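Filed under: Writing Gear / Fantasy / Notebooks & Planners

The Prirkside Worldbuilding Workbook, after a long spring of use

May 30, 2023

I have a shelf of half-filled notebooks from every fantasy novel I ever tried to plan, so please take my enthusiasm with a pinch of salt when I tell you that this one is nearly full and I'm sorry to see the end of it. The Prirkside Worldbuilding Workbook is a fat paperback of 244 pages, put out by Murley, who also make the map pads I went on about last fall. It wants to help you keep track of an invented world while you're busy writing a story set in it. I started mine in April with a kingdom called Ammont that had been rattling around in my head since college, and I had a draft of 367 pages that contradicted itself about once a chapter (the same river ran north in chapter two and south in chapter nine, and I do wish I were exaggerating).

The book opens with people, which I loved. Most of these workbooks make you invent mountain ranges before you're allowed to have a grandmother. You get a good wide page for each main character, then a long section of short entries, three lines apiece, for all the cousins and innkeepers and second-best swordsmen. Three lines sounds stingy, and I grumbled, but it's a lovely length for somebody who appears twice.

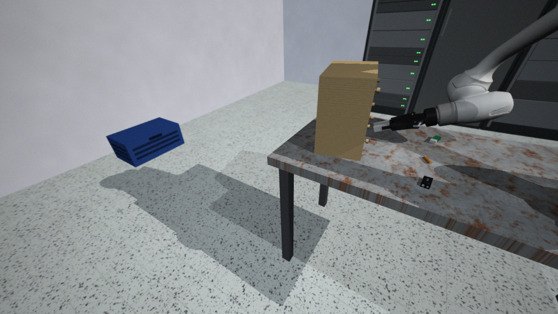

After the people come the families and houses, with a fold-out chart for who is married to whom and who is only pretending to be. The paper there is heavier than in the rest of the book, and my fountain pen behaved itself nicely. Elsewhere I had some bleed-through, mostly in the language section, and by the time I got to verb endings I had switched to pencil.

Maps get their own chapter, with square grid, hex grid and blank pages taking turns. I drew the port city of Fallahi four times before I was happy, and there was still room left over for the marshes. What I would have liked is a place to write travel times between towns right beside the map. They're tucked into the history chapter for some reason, so you end up flipping back and forth with a thumb stuck in each spot. I've put a ribbon in mine. A sticky flag would do just as well.

The part I expected to skip was "Rooms and Objects," and it has ended up as my favorite. You choose a place, any place at all, and set down the plainest things in it before you let yourself get to the magic. I'm terrible at this! Give me a throne room and I'll tell you about the prophecy carved over the door and forget to mention whether there's a floor.

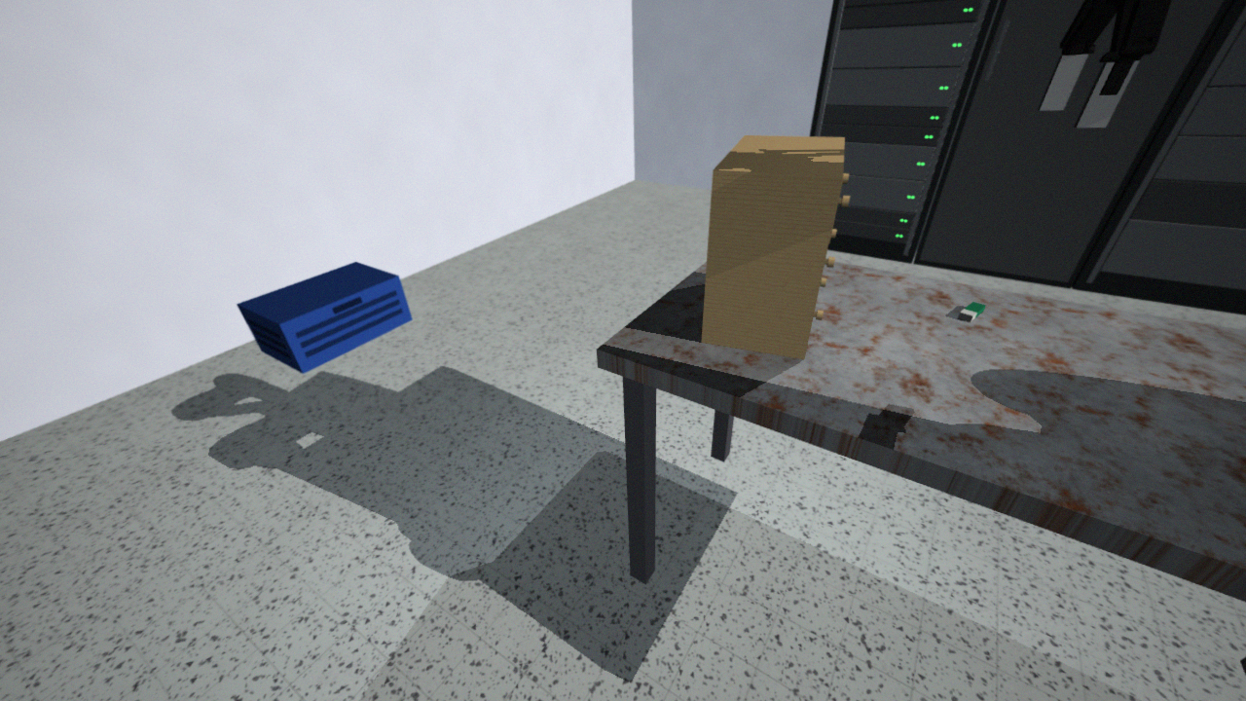 Blue box with vent slots, speckled floor, white wall.

Next to that is a page for what a room sounds like and smells like, and one for who is allowed to come in. That last question did more for my palace chapters than all the politics I'd worked out over the winter. The kitchen staff can go everywhere and the heir can't, and I got a whole subplot out of it, which my writing group says is the best thing in the book. I'm trying not to be hurt on behalf of the dragons.
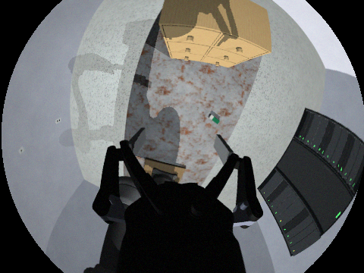

The history chapter is the weakest, I'm afraid, at least for the way I work. It gives you a timeline with very small boxes, and it assumes your world has had wars at tidy intervals. The prompts about old buildings are much better, asking how a place shows its age and who has stopped looking after it. A tall wall gone reddish brown with rust stains, like the one behind those black gripper fingers, would keep me going for a page and a half: what's under the rust, how long it has been left, whether the people who live beside it even see it anymore. I used those prompts for the sea gates at Fallahi and then wanted twice as many.

A few practical things. The cover is soft and has curled at the corners from riding around in my bag. The binding lies flat up to the middle and then begins to fight you. There's an index at the back that you fill in yourself, and please do it as you go, since I left mine until entry 344 and lost a perfectly good evening to it.

Would I buy another? I already have, for the sequel, which is a cheerful thing to say about a sequel to an unfinished novel. If you write short stories it's probably more book than you need, and the Murley map pad with any cheap notebook would serve you fine. If you're deep in something long and have started calling the same castle by two names, I'd say go ahead and treat yourself.

Related posts
Murley map pads: hex or square?
Keeping a glossary your readers will use
How I cut a prologue and lived
Pencils for people who press too hard

Contact | Copyright 2023 | Back to top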